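Subject: Re: [medve-users] Planner refuses grasp above small objects on plate

On 6/30/22, the Lirkow lab wrote:
> We run Medve with the Idura perception node on a kitchen counter.
> After the update, the planner rejects most top grasps on the plate.
> The log says "no valid approach" after 900 ms. Did somebody change
> the default clearance?

Hello,

Yes, the default clearance was changed, but I think it is not your main problem. We had the same message at Fostcombe last week, and I spent two days on it.

In our case the soft toys were segmented correctly. The trouble was in the collision map. Two strawberries lie close together on the plate, and Idura merged them into one object. Medve then wanted to open the fingers wider than the gripper allows, so every approach was thrown away before the arm was even considered.

Please try the following, in this order:

1. Set merge_distance to 4 mm in the perception config. The old value is too large for small objects.
2. Set max_candidates to 100. With fewer, the sampler spends them all on the bowl rim.
3. Clear the cached map before each run. The cache survives a restart, and I did not expect this.

I replayed 547 recorded plans with these values. The message is gone, but planning now takes up to twice as long when the plate is full. I would be glad if someone has a better idea for that part.

One question from my side: do you model the gripper cables as a collision body? We do not, and I am not sure it is safe near the oven handle.

Our counter is below, so that you can compare it with yours.

Best regards,
Fostcombe setup

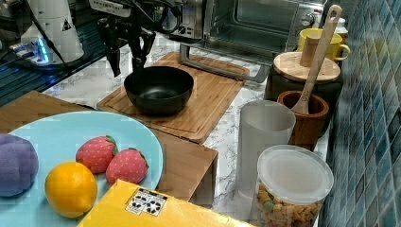
Gripper over the black bowl, plate with the two strawberries at lower left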